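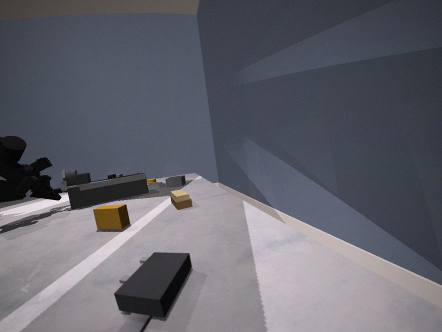

Polished floor tiles gone cloudy after the builders' clean. Ruined?

Posted in Home and Garden > Floors

Alluven

We had the kitchen and hall tiled in October with pale grey polished porcelain. The tiler finished, told us to leave it alone for 2 days, took his money and has presumably emigrated. I left it alone for 2 days. Then I washed it, and it dried with a grey bloom all over, worst in the hall where the light comes in through the front door and shows it off to visitors.

So far I have tried washing-up liquid, a steam mop, white vinegar (my mother-in-law's idea) and going over it on my knees with a microfibre cloth. Each time it looks lovely while it's wet. Half an hour later it's a bathroom mirror again. You can write your name in it with a damp finger, and one of the children has.

The job cost £400 in labour on top of the tiles, so I'd rather not hear that they have to come up. Is it the tiles, the grout or me?

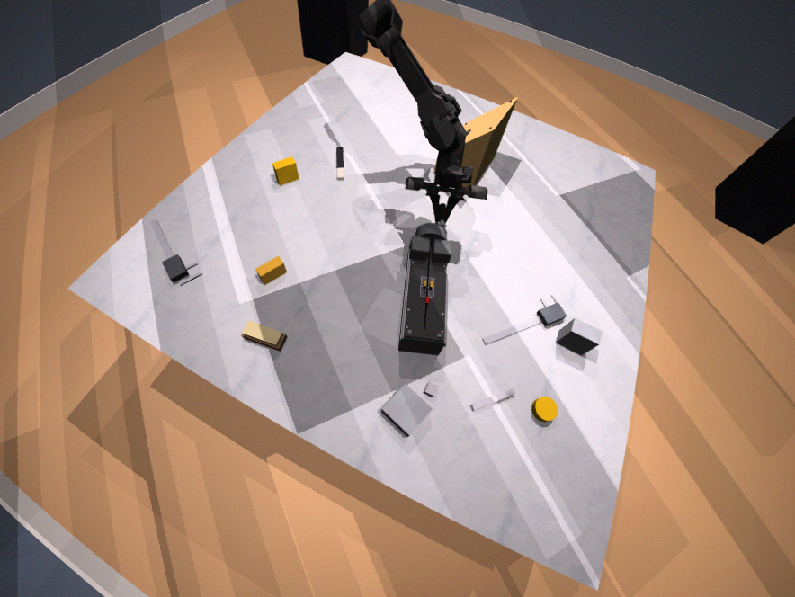
2 replies, sorted by most helpful

Ouali

It's grout haze, and it's the tiler, so you can stand down. When the joints are wiped off, a thin film of cement stays on the face of the tile. It vanishes when wet and comes back when dry, exactly as you describe. Washing-up liquid won't shift it and leaves a film of its own, so you may now have two hazes for the price of one.

Check first that the grout is ordinary cement stuff. If it's epoxy you need a different remover and a good deal more patience. Assuming cement:

Sweep, then rinse with plain warm water to get the soap off.

Wet the joints so they don't drink the cleaner.

Use an acidic grout haze remover, diluted as the bottle says. Gloves on, window open, and do a patch behind the fridge before you commit.

Leave it for as long as the label tells you and no longer. Scrub with a white nylon pad. Green ones can scratch a polished finish.

Mop up the slurry, then rinse twice with clean water. Change the bucket in between. Everybody skips this and then posts on here.

Keep it off any marble or limestone, including thresholds and hearths, as acid will etch them. Same goes for the vinegar, by the way.

Nulolico

had this in our utility room, 300 quid of tiles looking like a chip shop window. Just kept mopping it and it wore off by itself after a year or so. Or my eyes went. Either way I wouldn't bother with chemicals

Alluven

Did the patch behind the fridge last night and it has come up like glass, so the cleanest bit of my kitchen is now the bit under the fridge cable. Rest of it at the weekend. The steam mop is going in the loft.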